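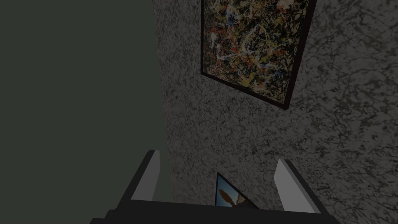

Press Bulletin No. 41 – Page 1 of 2

WURNUTLOW PUBLISHES HOUSEHOLD CHORE RESULTS, ADVISES PUBLIC TO KEEP ITS DUSTERS

Baird, March – Wurnutlow, the home automation test house, has released the results of its latest round of simulated chore trials. The company set out to learn whether a robot arm can be trusted with the small jobs that keep a home in order. The short answer is that it can be trusted with several of them, provided you are in no hurry and own nothing you are fond of.

The trials ran inside Sallport, Wurnutlow's rendered apartment, where gray mottled walls are hung with framed pictures, among them a drip-style abstract in yellow, red, white and black. Sallport costs nothing to repaint and the neighbors never complain. It has now hosted 700 attempts at 85 different chores, from closing a cabinet door to putting a spoon back where spoons go.

Of those 85 chores, the control software finished 41 to the standard Wurnutlow expects of a reasonably awake teenager. Opening and shutting things went well. So did moving a mug from one flat surface to another flat surface. Anything involving cloth went badly, and the fitted sheet has been withdrawn from the program until further notice.

Picture care was added this year at the request of readers who own pictures. The tasks are to approach a frame, dust the top of it and set it level again. A two-finger gripper has to come in close to the wall, and at that range its own fingers and body can hide a good part of what it is meant to be looking after. The software must then work out which way is up from a tilted view and whatever corner of a frame is still showing. Most adults do this with one eye and a cup of coffee in the other hand.

The best run at leveling a frame took 122 seconds. Wurnutlow's office manager, timed for comparison on the real one in the hallway, needed almost no time at all and was annoyed to be asked.

"We are often told that the robot butler is just around the corner," the company said in a statement. "We have looked around a number of corners. There is good work going on there, and it is slow."

The company notes that shop-floor tasks scored better than household ones. Grundura, the parts-sorting exercise that shares software with Sallport, benefits from bins that stay where they are put and from the complete absence of throw pillows. Wurnutlow considers several of the Grundura tasks ready for a trial on real equipment, with a person standing by. It does not yet say the same of any chore in the picture care group.

A rendered wall is also a forgiving one. It does not flake, and the nail does not come out of it. Scores from Sallport should be read as the most a machine might manage at home, and buyers should be wary of any brochure that quotes them without saying where they came from.

The next round adds window blinds. Expectations are modest.

The full results table and scoring rules are available from the Wurnutlow press desk in Baird, which is open until 4 p.m. and answers its own telephone.

Continued on page 2: Table of chores by room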